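Search this site Search
Student Projects

What the Label Tells You: Serving Sizes on Packaged Snacks
Rostam Babaei and Merja Pesonen, Group 3
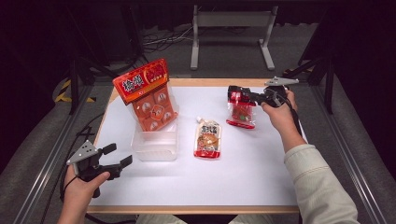 Our question was whether shoppers use the serving size on a snack package when they decide how much to eat. We picked it after Merja noticed that a small bag she finished between classes was labeled as two and a half servings. Most of the packages we looked at in October had the same problem. The number of calories was easy to find, but it was for a portion smaller than the bag.

We wrote a short survey and left paper copies at the Kukska store and in the Tirketti cafeteria. We printed 1,000 forms and got 423 back. After taking out the ones with missing pages we had 400 to work with.

The survey showed a nutrition label and asked how many calories were in the whole package. The label gave 140 calories per serving and three servings, so the answer was 420. Fewer than half of the people got it right – the most common wrong answer was 140. People who said they read labels "always" did better than the rest, but 88 of the 152 in that group still missed it.

We also asked about imported snacks with a label in another language. Many people wrote that they look for the number next to "kcal" and skip everything else. A few said they go by the size of the package. Some imported labels list values per 100 grams, so the reader has to find the net weight and do the math.

There were problems with our method. The cafeteria forms were mostly filled out by students, and lunch is a bad time to ask for arithmetic. Question 6 was worded badly and we dropped it. We also should have asked for age, which Ms. Hosseinzadeh pointed out after the forms were printed.

If we did it again we would use two versions of the label, one per serving and one for the whole package – then we could compare them directly.

Handed in April 25, 2014.

Shares: 14 Comments: 3

pretzel_dad
I got 140 too. Had to read it twice.

Lena K.
What was question 6?

Merja Pesonen
It asked if you "usually or never" share a bag. People circled both words.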